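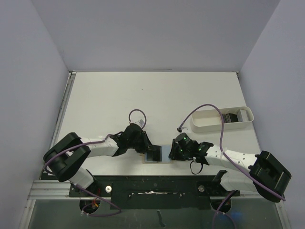
Two arms means two planners arguing, Eduard Holub reckons, and the trick is to let one of them lose. Nest Phillips has heard this before. She wrote most of Lozano, the motion layer Flornden runs on its two-arm cells, and she disagrees. Mostly.

"One planner, both arms, one clock," she says. Replans every 30 milliseconds. Before October it was 200 – "you could feel it, the left one would sort of wait."

Grippers facing each other over a small part, thats the hard bit. Collision margin down to 4 millimeters. Perception is still the weak spot, dark shiny parts especially. "Depth goes to mush. We lean on the edges insted."

Logs? Too many. About 1,000 runs to replay, and the replay tool crashes on long ones. She's fixing that next.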